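Por que a rua tem calçada?

Já reparaste que, quando sais de casa, quase nunca pisas logo na rua? Primeiro há um caminho só para quem anda a pé. Em Portugal chamamos-lhe passeio, e no Brasil diz-se calçada, mas serve para o mesmo: para ires à escola, à padaria ou a casa da avó sem andares no meio dos carros. Parece uma coisa muito simples, e no entanto houve gente que pensou bastante para o passeio ficar assim!

Há quase 2000 anos, na cidade romana de Pompeia, já existiam passeios altos ao lado das ruas de pedra. Quem queria atravessar saltava por cima de umas pedras grandes, postas no caminho como se fosse um ribeiro (imagina que divertido, sobretudo para quem tinha pernas compridas).
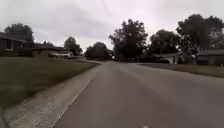 Hoje em dia, muitas ruas são de asfalto, uma mistura escura de pedrinhas com uma espécie de cola muito pegajosa chamada betume. Espalha-se quente, passa-se por cima com um rolo pesado e, quando arrefece, fica duro. Os passeios podem ser de pedra, de tijolo ou de betão, que é feito com cimento, areia, brita e água. Com os anos, a chuva e os sapatos vão gastando o betão, e então começam a aparecer as pedrinhas que estavam lá dentro. Se passares a mão, sentes logo que arranha um bocadinho.

Entre o passeio e a rua há um degrauzinho, o lancil. No Brasil chama-se meio-fio. Ajuda a levar a água da chuva até às sarjetas e mostra aos condutores onde a rua acaba. Nos sítios de atravessar, costuma ficar mais baixinho, para passarem as cadeiras de rodas e os carrinhos de bebé.

E já agora, um truque para os teus desenhos: uma rua a direito parece ficar cada vez mais estreita lá ao fundo, embora tenha sempre a mesma largura. Chama-se perspetiva. Marca um ponto a meio da folha, puxa 3 linhas desde esse ponto até à borda de baixo e tens uma rua com o seu passeio. Depois é só juntar as casas, a relva e as árvores, mais pequenas ao longe e maiores ao perto.

Texto de Augustina Kpodo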